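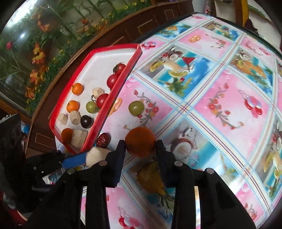

The gripper with a mandarin in its fingers, and the red tray beyond it.

I promised a few of you that I would write up the business with the sticking grip, and then I kept putting it off, partly because I was embarrassed and partly because I wanted to be sure I'd really understood it before I went round telling people. So put the kettle on, it's a long one.

Those who have been reading for a while will know that I do practice runs with a hand-held gripper at my own table, moving small things from one place to another over and over so that the recordings can later be used to teach an arm to do the same. It suits me very well. I can do it with the radio on, and I've become absurdly fond of the little tool, which we all call the Asari after the project (I don't think it ever had a proper name of its own).

The trouble began in May. I'd been doing mandarins and tomatoes into the tray and out again, which by then I could manage in my sleep, and I noticed a mandarin had gone soft on one side. I put it down to an old mandarin. Then there was another, and after that a tomato simply gave up and burst, and I had seeds all over the tropical cocktails on my tablecloth. I wiped it down and carried on. I'm not proud of that!

What I should have noticed was how the handle felt. When you ease off, the fingers ought to open a little straight away, so you can feel the fruit settle. Mine were staying put for a moment and then letting go all at once. I'd got so used to it that I had started squeezing harder on the way in and flicking my hand on the way out, without the faintest idea I was doing either. You adapt, don't you? It's like a kitchen drawer you have to lift before you pull. After a month you'd swear it had always been that way, and it takes a visitor to ask what on earth you're doing.

The visitor, in my case, was Jitendra Chaudhary, who looks after the recordings over at Monville and rang me up one evening to ask, very politely, whether my hands were all right. He had been looking at the gap between the fingers over the length of a run. Everybody else's made a nice smooth slope down and a nice smooth slope up. Mine looked like a staircase. He had gone back through the lot, 2,508 grasps, and the stairs started quite early on and got steeper.

Now, a squashed tomato is neither here nor there, but he pointed out something that hadn't crossed my mind. An arm that learns from those runs learns my squeeze along with everything else. It would close too hard and let go too suddenly, and it wouldn't stop at fruit. The people at Thakur want to try theirs in a shared kitchen, with somebody standing next to it passing things over. I thought about that jerk at the end happening near a person's fingers, and I went a bit cold.

So we took the tool apart together over a video call, me with a saucer for the screws so they wouldn't roll off. The sliding part was gummed up with what I can only call marmalade. Juice had crept in, dried, and collected every bit of fluff in the house. One of the runners had a nick in it as well, which I suspect dates from the time I dropped the thing on the kitchen floor and said nothing to anybody. (I have now said something. Sorry, Jitendra.)

Cleaning it took me 30 minutes with warm water, a cotton bud and a great deal of muttering. The new runner came from Proncombe in a padded envelope, and once it was in I could hardly believe the difference. I picked up a mandarin so gently that I thought I'd missed it!

All the runs from the staircase period have been set aside, and I'm doing them again from the beginning. I did sulk over that for an evening. Jitendra offered to keep the early ones where the steps were small, and I was very tempted, but I'd have fretted about it every time I heard the arm had been switched on.

My routine has changed a little too. Before I start, I open and close the fingers four times with nothing between them and pay attention to how they feel. Anything that leaks goes in the compost and the pads get a wipe there and then. After 80 grasps I stop, make tea and try the handle again with fresh hands. And if I drop it, I ring Monville that same day, however silly I feel.

I've got the tomatoes to redo next, and my neighbour has promised me a bag of plums if the wasps don't get them first.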